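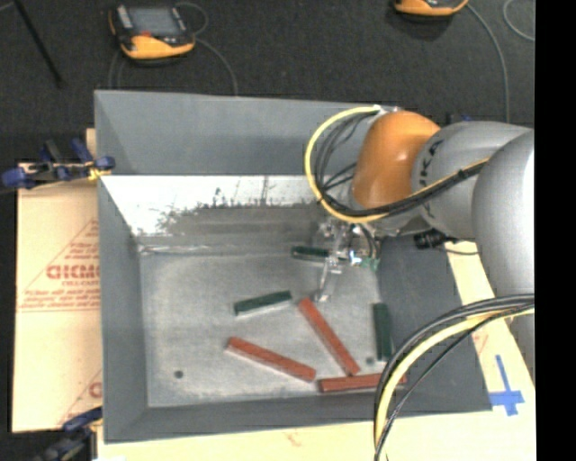

Jawad Bugti wrote to me in April that a bin of plain blocks is the least interesting thing a robot could be asked to empty, and that he had stopped reading papers that use one. He was kind about it, as he generally is, but he meant it, and since the note came in reply to something I'd posted about our own block-picking results, I took it a little personally for an evening and then found I wanted to write him a proper answer. It has grown well past the length of a polite email, so I'm putting it up here where other people can join in.

Let me start by giving him what he's owed. Yes, there is a great deal of block picking in our field, and yes, much of it looks the same from one group to the next. You have an arm, you have a bin, you have some blocks in it, and at the end you have a percentage that is higher than last year's percentage. If you work in a real warehouse, as plenty of my readers do (hello, and thank you for the long letters!), you will look at a few red and green blocks lying in a gray bin and wonder what on earth they have to do with your shampoo bottles and your bagged socks. I'd wonder too.

But I've come around to thinking that the blocks are where you learn the most about a method, and that we rush past them because they embarrass us. A block has flat sides and square corners. It doesn't squash. It has an obvious long way and an obvious short way, so there is a sensible place to grab it and several foolish ones. When a learned policy picks one of the foolish ones you can see it immediately, and you can ask why. Try asking why with a bag of socks. You'll get five theories from four people and every one of them will be partly right.

The method we've been working on is called Pevar, and I'll describe it as simply as I can. Most grasping systems that learn from trial and error are scored on one thing, whether the object came up in the fingers. Pevar is scored on that too, but it also gets a small score for the state of the bin it leaves behind. A pick that lifts one block and shoves its neighbor hard up against the wall is worth less than a pick that lifts one block and leaves the rest where a gripper can get at them. The idea isn't new, and I won't pretend it is. People have been learning to push and nudge things apart before grasping for years. What we did was fold the two together, so there is no separate nudging step and no switch that decides between nudging and grabbing. The arm comes down, and how it comes down is chosen with the next pick in mind.

Now the result, which is the part Jawad didn't care for. We ran 218 full bins with the ordinary score and 218 with ours, same blocks, same gripper, same stopping rule. On the first pick of each bin there was nothing to choose between them. I want to say that loudly, because if we had reported only first picks, as a good many papers do, we'd have had nothing to publish. The difference turned up at the end. With the ordinary score, 47 bins finished with at least one block stuck where the arm could no longer get a finger beside it. With ours, 25 did. Most of those leftover blocks, under either score, were lying lengthwise along a side.

I find that so satisfying, and I'll try to explain why without getting carried away. A bin has walls, and walls are where picking goes to die. Anyone who has watched one of these systems for an afternoon knows the last block takes longer than all the others put together. You sit there with your coffee while the arm reaches down, thinks better of it, comes up, reaches down again. The bins with sloping sides are a bit more forgiving than the straight-sided ones, but only a bit, as a block can still come to rest right along the foot of the slope. A person clearing the same bin would never let it get to that point. They'd sweep the awkward one out with a fingertip while reaching for something else, and they wouldn't even know they had done it.

So when Jawad says blocks are too easy, my answer is that the first block is too easy. The last one is hard, and it's hard for reasons that carry over to a lot of other things. A shampoo bottle rolls to the wall too.

He made a second point in a later message, a better one, and I've chewed on it quite a bit. He said a method that cares about the bin it leaves behind will be slow, and that in a working building slow is the same as broken. Riviere, where he spent several years, would not have waited an extra second per pick for anybody's clever score. I don't have a fine answer to this. Our picks do take longer. The arm comes in at odd angles, it sometimes travels the long way around to set a finger on the far side of a block, and all of that costs time. The cables cost us too, for that matter. Ours loop out around the wrist and they need room, and we had to forbid a whole family of approaches that the policy rather liked because they wound the bundle tight. I had hoped the time saved on the last block would pay for the time spent on the others. It does when the bin is run to empty. If you top the bin up when it's half full, as many places do, it doesn't pay at all, and you should use something simpler. I'd much sooner write that down here than have somebody at Trolteck find it out after a month of work.

There's a third complaint, which isn't Jawad's but comes up at every meeting I go to, usually from somebody in the back near the door. Why train on the real arm? Why not do the whole business in simulation, where a thousand bins cost you nothing but electricity? We do use simulation, and the first version of Pevar was trained entirely that way. Then we moved it onto the arm and it did something we hadn't seen before. It had learned to rely on blocks sliding. In the simulator a gentle push sent a block gliding clear of its neighbor, and the policy had built its whole style around that glide. A real bin floor gets scuffed, though, and a scuffed floor holds on to things in one spot and lets them go in another. The blocks would pivot where they were supposed to glide. It took 37 hours on the real arm before the policy gave up on long pushes and settled into short ones close to the block's end, which turn it more than they move it. I think that's a lovely little piece of behavior. I also think we would have gone a long time without knowing we needed it.

You could say we should have made the simulated floor more varied, and the group at Homville has since told us that's what they do, with good results. Fine. I believe them. But somebody has to notice that the floor matters before anyone can vary it, and that noticing came from standing next to a real bin.

What I'd like to see, if people are taking requests, is fairly modest. Report the whole bin, down to the last object, and report it pick by pick so a reader can see where the trouble starts. Say how many runs ended with something stranded, and say where it was stranded. Mention your cables. Tell us what shape the walls are. I've read papers with a full page on the network and not one word on whether the bin's sides were sloped or straight, and I couldn't have repeated the work if my job had depended on it.

As for Jawad, he has promised to read the next one if I put a sock in the bin. I've told him it will be one sock, among the blocks, and that I'd like him to guess beforehand where it ends up. He says under the last block, against the wall. I've put down the middle of the floor, and we start those runs as soon as the new gripper fingers are fitted.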